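Everyday tableware

From the Household Goods section. Last edited Fri 18 September.

Everyday tableware, also daily ware or kitchen ware (the second term is looser and can take in pans) – the plates, bowls, cups and small dishes a household uses for ordinary meals. Kept apart from "best" ware, serving ware and cooking pots, though the lines move. A pie dish goes from oven to table. A cereal bowl ends up holding keys.

Usual materials: earthenware, stoneware, porcelain, bone china, glass, enameled steel, melamine, wood. Most homes mix several. Matched sets are common as gifts and much less common ten years later.

For formal place settings see Table setting. For knives and forks see Flatware.

Contents
Terms
Shapes
Materials
The Worcombe and Dulldale potteries
Size and portion
Storage and care
Collecting
See also
Notes

Terms

"Dishes" in American use covers nearly everything on the table that isn't cutlery or a glass. "Crockery" is the older word, still normal in Britain, and strictly means fired clay only. Trade catalogs split the field into flatware and hollowware, which causes trouble, as flatware is also forks. In the pottery trade flat means plates and saucers. Hollow means cups, bowls, jugs, anything with depth.

"Open stock" means pieces sold singly, so a broken plate can be replaced. "Boxed set" means they can't, usually. "Seconds" are pieces with small faults – a pinhole in the glaze, a slight wobble – sold cheap. Plenty of kitchens run entirely on seconds.

A "cover" in older price lists is one person's full set. Not the same as a place setting, which changes with the meal.

Shapes

Plates. Two broad kinds, rimmed and coupe. A rimmed plate has a flat or slightly raised border around a sunken well. A coupe plate curves up gently from center to edge with no border, stacks lower, and holds sauce better. Rimmed plates are older as a factory form, coupe plates got popular in the last century and never left.

Side plates and bread plates are small, flat, overused. In most homes the side plate is the hardest working piece in the cupboard: toast, pastry, cake, sandwich, spoon rest, lid for the soup bowl in the microwave.

Bowls. Deep and narrow for soup and noodles, wide and shallow for pasta, salad, fruit. The wide shallow form has spread fast and in many homes has pushed out the dinner plate on weekdays. Walls can be plain, paneled, ribbed or fluted. Fluting is a run of shallow grooves up the wall, pressed or cut. It stiffens a thin wall, hides knife and spoon marks, and gives a glaze somewhere to pool so the color breaks into stripes with no painting needed. Blues and grays do this especially well. Drawback, food dries in the grooves.
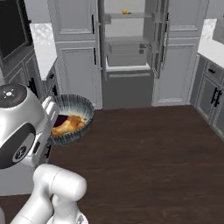 Materials

Earthenware. Low fired, porous under the glaze, chips easily. Warm color, cheap to make. Once the glaze crazes (fine network of cracks) water gets in and the piece can smell or stain. Still very common for mugs and painted bowls.

Stoneware. Fired hotter, dense, heavy, hard to kill. Most "handmade style" plates in stores are stoneware. Matte glazes look good new and pick up gray metal marks from cutlery, which is not damage – the knife has left metal on the glaze – and comes off with a mild abrasive cleaner.

Porcelain. White, hard, thin, a little translucent when held to a light. Needs a high firing. Stronger than it looks. Restaurant porcelain is made thick on purpose with a rolled edge, as the edge is where plates fail.

Bone china. Porcelain-type body with bone ash in it. Whiter, warmer, lighter. Often assumed to be fragile, mostly because of gilding, which really can't take a dishwasher.

Glass. Tempered glass plates are light and cheap, and stack very flat. When they do break it's into a lot of small pieces, all at once, sometimes long after the knock that caused it.

Enameled steel. Camping, picnics, then fashion. Chips down to black metal, which then rusts. Not for the microwave.

Melamine. Hard plastic. Good for children, patios, boats. Scratches dull over time, shouldn't be microwaved.

Wood. Bowls mostly. Hand wash, oil now and then, keep out of soaking water. Wooden plates were ordinary once – the trencher – and survive as boards for bread and cheese.

The Worcombe and Dulldale potteries

Two neighboring works usually treated together, as they shared clay, carters and for a while a foreman. Worcombe made the plain white. Dulldale made colored and banded ware, bowls above all.

Worcombe's line was a rimmed plate in three sizes, unmarked apart from an impressed W on the foot. Sold by the crate to boarding houses, schools and canteens. One surviving order book, transcribed by the local historian Orla Nic Giolla, lists a single order of 3000 side plates for a railroad canteen and a follow-up for 504 more in May of the next year, "the first being mostly gone." She puts the losses down to stacking too high in a moving car. Others say theft. Could be both.

Dulldale is known for ribbed ware. The ribs were pressed in with a shaped tool while the clay was still on the wheel, and the bowl dipped in one glaze. Where the glaze ran thin over the ridges it fired pale, in the hollows dark. No two quite the same. The works numbered its bowl molds, and No. 2, a shallow breakfast bowl, outsold everything else it made by a wide margin. Same mold stayed in use for 60 years, recut many times, so early and late No. 2 bowls differ a fair bit in depth. Dealers make more of this than they should.

The designer Vilgot Vik worked at Dulldale late in its life and tried to replace the ribbed bowls with a plain coupe line. Sold badly. The ribbed ware came back in under a year, with Vik's foot ring, an improvement on the old one, kept on. After the works closed the molds went to Ditlow, a kitchen goods firm, who still sell a version in stoneware instead of the orignal earthenware. Heavier, sturdier, a bit lifeless in the glaze according to collectors.

The Worcombe building is now apartments. Nothing left of Dulldale except a wall and the clay pit, flooded.

Size and portion

Dinner plates have grown. Older ones look like lunch plates now, and many will fit in cabinets where modern plates stop the door from closing. Why is disputed. Restaurant fashion, bigger dishwashers, bigger kitchens, makers wanting more for a plate – all suggested, none settled.

Mitra Hashemi's survey of home cupboards, published as What We Eat Off, found that most people have a favorite bowl and can't say why, and that the plates at the bottom of the stack may go years without use. She recommends rotating the stack. Few do. Her chapter on breakfast is the most cited part: breakfast is the meal most often eaten off the "wrong" piece, a saucer, a lid, a paper towel, and the one most often eaten standing at a counter.

Breakfast customs do a lot to set what a cupboard holds. Cereal and porridge homes own more bowls. Where the morning meal is bread or pastry, small plates win. In France the coffee bowl stands in for a mug in some homes, wide enough to dunk in.

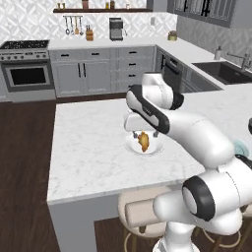

Color has a say too. White still leads in nearly every market, mainly as food looks right on it and replacements match, more or less. Whites do vary: blue-white, cream, gray-white. Two whites side by side in a stack look dirty, one or the other. Ehsan Jafarzadeh, who wrote the standard handbook on glaze color, advises buying a couple of spare plates at the start and putting them away. Dark plates show salt and lime spots. Speckled glazes hide everything, one reason they turn up so much in cafes.

Storage and care

Stack plates by size, heaviest at the bottom. Short stacks. Unglazed foot rings scratch the plate underneath, so a sheet of felt or a paper towel between good pieces. Cups shouldn't hang by the handle if the handle has ever been glued.

Bowls with fluted walls nest well if they're the same pattern and badly if they're not. They can lock. To free two stuck bowls: cold water in the top one, stand the bottom one in warm, wait, twist gently. Don't pry with a knife.

Dishwasher: fine for most stoneware and porcelain. Not for gilding, wood, hand-painted overglaze, anything crazed. Leave a gap between pieces, most chips come from plates knocking together mid-cycle and not from dropping.

Sudden heat is the other killer. Cold bowl, boiling soup, crack. Earthenware worst, then glass. Hot dish straight onto a marble or stone counter does the same thing in reverse, so use a trivet or a folded cloth.

A chipped rim can be smoothed with fine wet abrasive paper but the bare body will stain. Old glazes, bright red and orange especially, may contain lead. Test kits exist, results are not always reliable, and a suspect piece is best kept for display only.

Hard floors – tile, stone, wood planks – vary less than people think. Tile breaks nearly anything. Wood gives slightly, and a thick bowl that lands on its foot may well survive.

Collecting

Cheap field to enter. Plain white Worcombe turns up in boxes of mixed plates at yard sales, often not recognised, the W being faint. Dulldale ribbed bowls cost more, the dark blue more than the green. Brown least wanted.

The Mousavi collection, open to the public by appointment, has the widest run of both works including factory wasters and test tiles. Its catalog by Maxence Lacroix is out of print and is the source for most of the dates people quote. Some of those have been corrected since. The section on foot rings is still sound.

Fakes aren't much of a problem at these prices. Misattribution is. Ditlow bowls with the sticker gone get sold as Dulldale fairly often; check the weight, and check the foot, as the Ditlow foot is ground flat and the older one has a slight bevel.

See also

Coupe plate
Foot ring
Lunch counter
Place setting
Seconds (retail)
Trencher

Notes

Spelling of Dulldale varies in early sources, with Duldale and Dull Dale both found on crates.
Mold numbers follow Lacroix.
Section on enamel needs expanding. Glass too.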